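May, late, after second coffee

Notes on the backfield usage model, for me and for whoever opens this folder next. Picking up where the last entry stopped (touch share by quarter, which I never finished writing up).

League is the Dranddale keeper league data plus the preseason charting Réka did. Question is still the same one: does preseason snap order tell us anything about week 1 carries, or are we fooling ourselves. My gut says a little. Hashini says none. We have a lunch riding on it.

What went in this time
- snap logs, first-team drives only
- carries and targets kept seperate (last time they were added together, bad idea, the pass-down backs looked like starters)
- kneel-downs out
- anything after the starting QB sat down: out

That last cut hurts. We go from a decent pile of drives to 35. Thirty-five drives is nothing. But the drives after the starter sits are mostly guys fighting for a roster spot and the play calling gets strange, lots of inside zone, clock running. Left in, the third-stringers look like workhorses.

Ran it three ways. Plain share, share weighted by field position, and the version where a back only gets credit for a drive if he took the first snap of it. The first-snap version did best on last year's sheet. Don't love that. It's the crudest one and it has the fewest numbers behind it. Rerun with a different split before telling anybody.

Field position weighting did basically nothing except at the goal line. Inside the 3 it matters a lot, but that is 2 drives in the whole set, and one of those ended on a penalty and a field goal. So no.

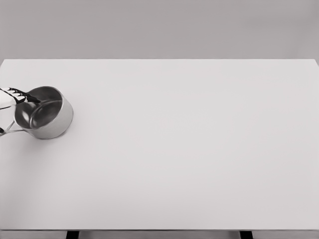

Committee backfields are the real problem. When a team rotates by series the first-snap credit comes out near even and the model shrugs. When a team rotates by situation the early-down guy gets all the credit and the receiving back vanishes, and then he catches six balls in the opener and everyone in the league chat wants to know what we were smoking. Need a flag for rotation type. Could do it by hand, there aren't that many teams. Réka says she already has half of it in her charting notes under "who's in on 3rd and long". Ask her for that tab.

Hashini's objection, writing it down so I stop arguing with her from memory: coaches hide things in August. A starter who gets no carries in preseason isn't losing his job, he's being kept healthy. So a zero means two different things and we code it as one thing. She's right. Fix = mark healthy scratches as blank, leave true zeros for guys who dressed and played and didn't touch it. Went back and did this for the first half of the alphabet. It moved 17 players. More than I expected, and all of them veterans or close to it.

Rest of the alphabet tomorrow.

Other junk found while in there:
- Two different Prultis exports have different column order. Cost me most of the morning. targets was sitting in the routes column. Use the one with the underscore headers, delete the other, I mean it this time
- injury tags are as of Sunday night in the old file and as of practice report in the new one, not comparable, don't merge
- fullbacks tagged as RB. Dropped them by hand, need a rule
- Skorkow scoring (half point per catch) vs ours (full). Keep our own scoring for now and convert at the end

Tried the Peñalver smoothing on rookies, the thing where you pull a small sample toward the average for his draft round. Works fine for early picks. For late picks the average is so low it buries everybody, including the two we'd actually want to find. Backed it off to half strength. Looks better, but I picked half because it looked better, so take it with salt. Somebody who didn't make the change should check it on the older seasons.

Receivers: not touching them in this pass. Preseason targets are even noisier, and half the routes are run against corners who get cut.

Draft board impact so far is over-discussed and small. A few late round backs move up, one mid-round name moves down, the top of the board doesnt change. If that holds after the scratch fix is finished I'd use the model as a tiebreaker and leave the rankings alone.

To do
- finish blanks vs. zeros, second half of alphabet
- rotation flag, get tab from Réka
- rerun with new split, same seed both times
- fullback rule
- send Hashini the list of 17, she wants to check the injury dates herself
- rename the output file, "final_new_2" is not a name

Stopped 6:40 pm. Script is still throwing the warning about empty groups, ignoring it until the blanks are done.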